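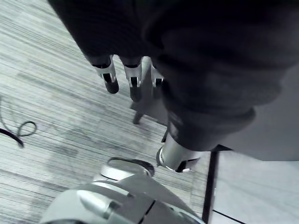

Dark sleeve, silver wrist joint, three fingers pointing at the floor

Hi, I'm Burgi Lehner, and I write the security and policing newsletter at Wekley. I'm looking for people who've worked in border control, counterterrorism or police intelligence (retired is great!) to sit down with me for a long, friendly interview about how surveillance warrants get approved day to day.

We'd talk for a couple of hours, in Briden or by phone, whichever's easier. I pay $500 per person, plus bus fare, and I'm hoping to finish all the interviews by November. You can stay anonymous, and please don't bring me anything classified! 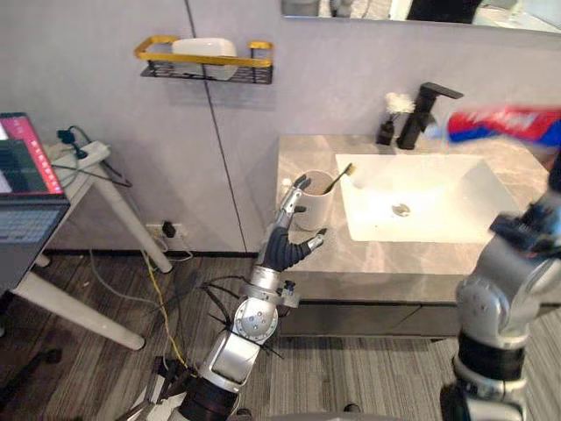 Toothbrush in a white cup at the bathroom counter

I have room for five people. My editor, Iraklis Balaskas, will read the transcripts too, so tell me up front if that's a problem. To sign up, call the Wekley desk, extension 3262, any time after 10 a.m. and leave your name and a line or two on the work you did.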